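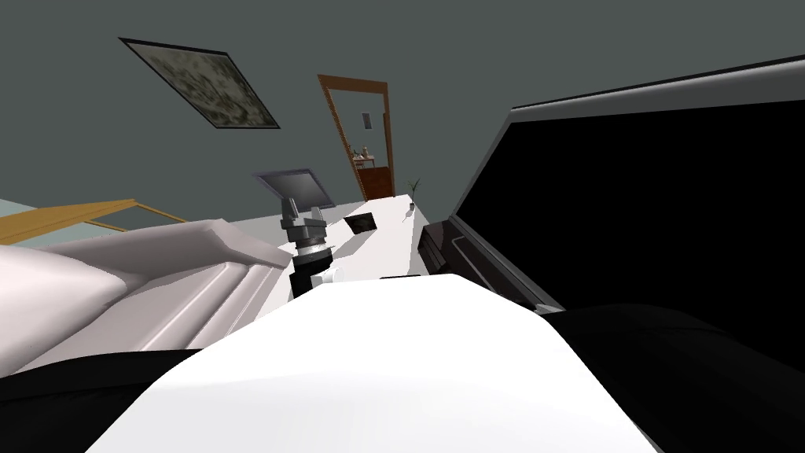
Rivari is an interior painting company. We paint the inside of occupied homes, mostly one or two rooms at a time, and we do small plaster repairs along the way. A lot of our work is like this gray-green, carried from one room through the doorway into the next, with the door frame left in brown wood. Customers often ask whether they have to paint the trim white when they change a wall color. They don't. If the wood is sound we mask it, clean it and leave it alone, and we take that labor off the estimate.

How we started

Damian Jabłońska started the company with a van, two ladders and a list of former customers from the hardware store where he used to mix paint. For the first few years he took any job that came in, including fences, garage floors and one church basement. Exterior work depended too much on weather and kept pushing indoor jobs back, so he dropped it. We have been interior only ever since.

The name comes from the street where we rented our first storage unit. It has no other meaning, although people ask.

Who we are now

There are 8 of us. Six paint full time, one does plaster and drywall, and one runs the office, answers the phone and orders materials. Everyone on the crew is an employee. We do not use day labor or subcontract rooms out when we get busy. When we are booked, the start date moves later and we tell you so on the phone.

New painters spend their first months on prep: filling, sanding, caulking and taping. Most of the time on a job goes there anyway. They start on ceilings after that, then walls, then doors and windows. Damian still checks every room before the final coat, usually with a work light held flat against the wall to show up any ridges.

How a job goes

We come to the house to look at the rooms. We do not give prices from photos, as old patches and hairline cracks seldom show up in them. The visit takes less than an hour and there is no charge for it. You get a written estimate by email that lists each room, the number of coats, the repairs we expect to make and the products.

A room with one color and ordinary wear usually takes two days. Rooms with wallpaper to remove take longer, and we price the removal separately once we have tested a corner. We arrive at 8 in the morning and leave by 4:30. Furniture goes to the middle of the room under plastic, and we move the heavy pieces ourselves. Please take down pictures, mirrors and curtains before we come, and put away anything breakable. If you want the hooks left in the wall, mark them with a piece of tape and we will paint around them.

We sweep and vacuum at the end of each day. Leftover paint stays with you, in a labeled can with the room name and color code on the lid.

Prices

Our minimum job is $2000. Many customers combine a bedroom and a hallway to reach it, or add the ceilings. We ask for a deposit when you book and the balance when you have walked through the finished rooms with us.

Touch-ups

If paint peels or a filled crack opens within two years, call the office and we will come back and fix it. This covers our own work. It does not cover water damage, dents or new cracks from settling.

Where we work

We cover the city and the towns along the county road as far as the reservoir. Outside that area we add a travel charge, which will be on your estimate. The office and shop are behind the tile store. Drop in on weekday mornings if you want to look at color samples. The large boards can go home with you for a week, and we suggest looking at them in the evening with the lamps on as well as in daylight.

Our schedule is usually fullest from September until the holidays. June is the easiest month to get a start date.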